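Why Do We Use Soap?

You wash your hands before lunch, and a grown-up tells you to use soap. Water is wet and it can carry dirt away. So why is water not enough?

Try this with a grown-up. Rub one drop of cooking oil between your fingers, then hold them under the tap. The water rolls off in beads and your fingers still feel greasy. Now add a little soap and rub again. This time the grease goes down the drain.

Oil and water do not mix. Much of the dirt on our hands, plates and clothes is stuck to us with a thin layer of oil. Some of that oil comes from food and some comes from our own skin. Plain water slides over it.

Soap is made of tiny parts called molecules. They are far too small to see. Each one has a head and a long tail. The head likes water. The tail stays away from water but sticks well to oil.

When you rub soap on a greasy plate, the tails push into the oil and the heads stay outside in the water. Many soap molecules crowd around one bit of oil until they make a little ball with the oil trapped in the middle. Scientists call this ball a micelle (say "my-SELL"). When you rinse, the water carries the balls away.

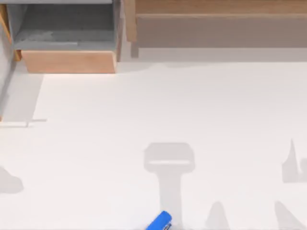 CLEANING SCIENCE

Why do we have to scrub?

Soap needs help to reach the dirt. Scrubbing breaks the oil into smaller bits so that more soap can get around each one. Wash your hands for at least 20 seconds — and remember the backs and the thumbs.

Do more bubbles mean more cleaning?

No. Bubbles are air with a thin skin of soapy water around it. Some soaps that clean very well make hardly any bubbles.

Can I use hand soap to clean anything?

Ask first. Dish soap, laundry soap and floor cleaner are each made for a different job, and some can sting your eyes or skin. Never mix two cleaners together. Some mixtures give off a gas that is dangerous to breathe.

Words to know

Molecule: a very tiny piece of a substance, made of atoms joined together.
Micelle: a ball of soap molecules with their tails pointing in.
Rinse: to wash soap off with clean water.

Written by Janaka Rathnayake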